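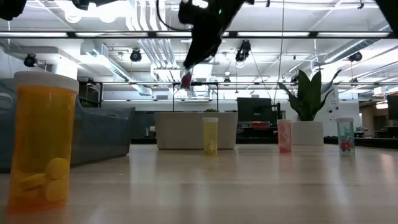
Sakda Onsri says the refill call should never come on the last day, and that in Gadivlow it nearly always does. Eleven years behind the counter at Jaidee, the small pharmacy on the corner by the bus depot. Talks fast, keeps one eye on the door.

"People run out at night," Onsri says. "Then it's a panic. Call me when you've got a week left. A week!"

Mail order has changed things. Constanza Ojeda switched to Cevico two years ago for her blood pressure tablets, 72 dollars less over the year. Then in October a package went to her old address and she was without for four days.

"I called and I was on hold 30 minutes," Ojeda says. "They were nice. But nice doesn't get you the pills."

She went back to Jaidee. Onsri called her doctor, got a short supply approved, had it ready by five.

Can a store like this last? Onsri shrugs. Jaidee fills around 1230 prescriptions a month, down from when the Davard plant was open and shift workers came in on there way home. Some insurance plans pay less than the drug costs to stock. Greeting cards help. So do flu shots, 200 of them last fall.

"I lose money on some of it, sure. What am I going to do, send them across town?"

Any advice for readers? Keep a list in your wallet, Onsri says, everything you take, the dose too, vitamins included. Ojeda has hers on the back of an old receipt.

The phone rings agian. Somebody's last day, by the sound of it. Onsri is already reaching for a pen.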